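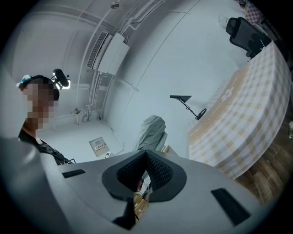 Vichien Kongkaew wrote in to say that rolling tea towels is a waste of time, and that a flat pile in the drawer does just as well. I used to think so too! Then I had a drawer where the one I wanted was always at the bottom, and I've been a roller ever since.

Lay the cloth out flat, fold it in half lengthways, then in half again, and roll from the short end. Keep it snug but don't strangle it. Stand the rolls on end in a shallow box (an old shoebox lid with the corners taped is lovely for this) and you can see every one of them at a glance.
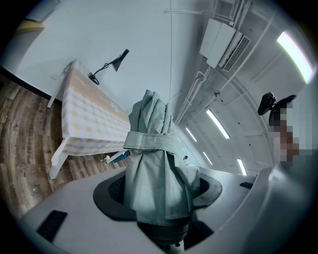
Aprons are more of a nuisance with all those strings. Fold the ties into the middle first, leave one out, roll the lot up and wind the loose tie round it twice. Tuck the end under. No elastic bands, please, they perish and leave a brown mark that won't shift.

Tablecloths I hang. I slit a cardboard tube down one side, slip it over the bar of a trouser hanger and drape the cloth over that, so there's no sharp crease across the middle when people come to dinner.

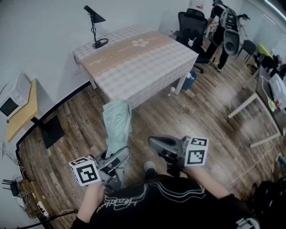 If you do get a crease, a damp flannel and a warm iron on the wrong side will usually see it off. Let the cloth cool before you move it! Next time I'll do napkins, and the great starch argument from March.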